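# Scoring a garment-folding trial

Last revised in May by Jana Meinecke. Applies to the folding part of the Prarix chore set.

The usual question is whether a machine can fold laundry yet. It depends on where the trial starts and what counts as folded. A stack of identical towels on a bare table is close to solved. A single long-sleeved top on a made bed is harder, and it is the case covered on this page.

## What you need

- One long-sleeved knit top, any adult size
- A bed or other soft surface, with its normal bedding left on
- A stopwatch and the score sheet

Don't swap the bed for a table. A mattress gives under the fingertips, and a grasp height that works on a hard top will often press the cloth in or pick up the sheet with it.

## Setting up

1. Lay the garment on the bed and flatten it by hand. Small creases may stay.
2. Spread the sleeves away from the body. They needn't be symmetrical.
3. Leave pillows and patterned sheets where they are. Homes have them, and a system that only finds cloth on a plain background has not passed.
4. Open the fingers above the fabric before starting the clock.
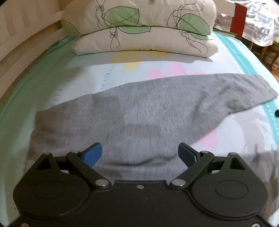 *Start position: grey knit garment flattened on the bed, fingers open above it.*

## Running the trial

The fold has four moves: first sleeve in, second sleeve in, hem up to the collar, then a final half fold. Score each move separately. A combined score hides the fact that most failures come at the first grasp, when the fingers must take one layer of knit and leave the sheet alone.

Stop the clock when the fingers release the cloth after the last move, or at 22 minutes. Mark a move as failed if:

- the fingers close on nothing three times running
- the sheet lifts with the garment
- a person has to touch the cloth

A sleeve that slides back by less than a hand's width still counts as folded.

## Reading the results

Our log holds 2277 attempts. Kaiwen Fu sorted them by move and found that the half fold fails least often – by then the garment is a thick block and any firm grip will do. The sleeves remain the weak point, cuffs in particular.

For comparison, Roksolana Shevchuk folded the same top by hand in 16 seconds, without hurrying. No automatic run has come near that. For now we rate the task as possible under supervision, and unattended folding on a bed as not ready.

Score sheets go to Henrik Görtz. Write the surface type in box 9, including the mattress firmness if known.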